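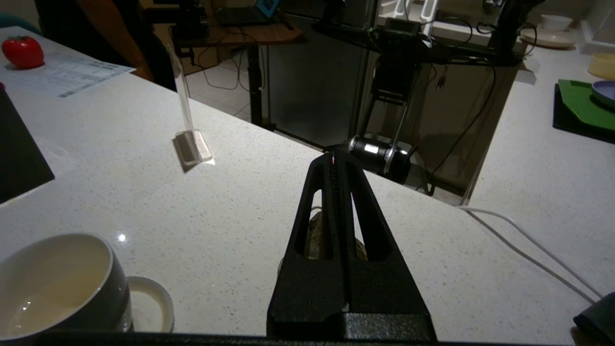 Cup and small dish on the speckled counter

12 Jan 2023

Remote voting rehearsal, second go. Writing this up the same evening while I can still read my own scribbles.

For anyone joining partway: the coalition wants its delegates abroad to be able to vote on resolutions at the July assembly in Pleltmont, and our job is to give them a procedure that people will trust even if their side loses. The list has 72 delegates on it so far. For today we had 21 stand-ins, half of them dialing in from home and the rest spread over the Drunton and Pallonbridge offices. I played chair, which I'm bad at (I talk over people, sorry to all of you).

First run was the roll call by voice. Slow, slow, slow. Each name read, each person unmuting, saying yes or no or abstain, then somebody asking to have it repeated. It does have one big thing going for it - everybody hears everybody's vote, and there's no arguing afterward about what the machine did. I'd keep it for the constitution amendments and drop it for everything else.

Second run was the code card. Every delegate gets a printed card by mail beforehand with a word for yes, a word for no and a word for abstain, different on every card, and they type the word into the form. I love this thing! It went so much better than last time, when I'd put the words in gray and half the room couldn't make them out. Black ink now, larger type, and the word for abstain moved to the bottom so it doesn't sit between the other two.

Trouble: 2 of the cards had the same word for yes. My fault entirely. I'd built the lists by hand and pasted a row in the wrong place. The form took both votes, too, and I don't like that at all. It should have refused the whole batch at setup, long before anybody voted.
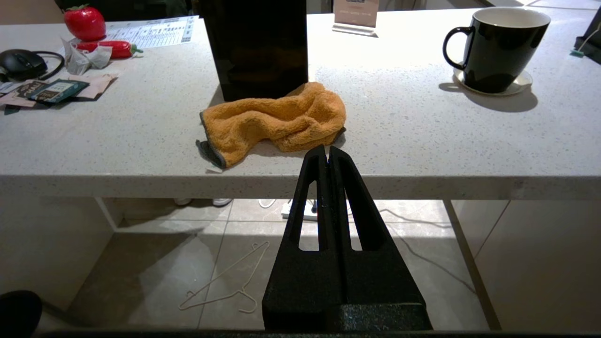 So the next version of the list gets made by script and checked by script, and then read through by a person who didn't make it. I'll write the check tomorrow morning. If it finds a repeat it stops, with no button for "continue anyway." I know somebody will ask for that button.

We also tried losing the chair. At a point I'd agreed with Pallonbridge I just dropped off the call, and the deputy was supposed to announce a pause, read out the time, and freeze the vote until I was back. What happened was that everyone chatted and three people kept voting. The rule was written down in the handout, page four I think, and I doubt a soul had got that far. Moving it to the front page in plain words: if the chair is gone, stop voting.

Proxies, ugh. The Cormier branch wants a delegate to be able to carry 2 proxies, everyone else wants one or none. That's a political question and it isn't ours to settle, but the form has to cope with whichever answer comes back. I've left the field in and switched it off. Please don't switch it on to see what it does.

Observers: the stand-ins who were observing could see the running count. They shouldn't. A count that shows before closing tells the late voters which way the wind is blowing, and in the meeting hall you'd never have that. Hide until close, for everybody including the chair.

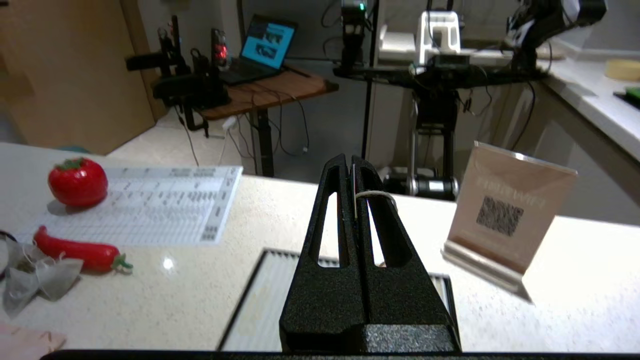
Artificial tomato on a printed sheet, with the white tray

To do before the next rehearsal: card script, hidden count, new front page, a translated handout for the French speakers. Also work out what we say to a delegate whose card never arrives. Reading a new one over the phone feels wrong to me but I haven't got anything better yet.

Comments

For the missing card: could they fall back to voice roll call? Slow for one person isn't slow.

Seconding the hidden count. I was one of the observers and I could see my own stand-in delegates getting nervous.

The handout is too long even with the rule moved up. Can I have a go at cutting it?

Contact the workshop | Copyright remains with the authors | Back to top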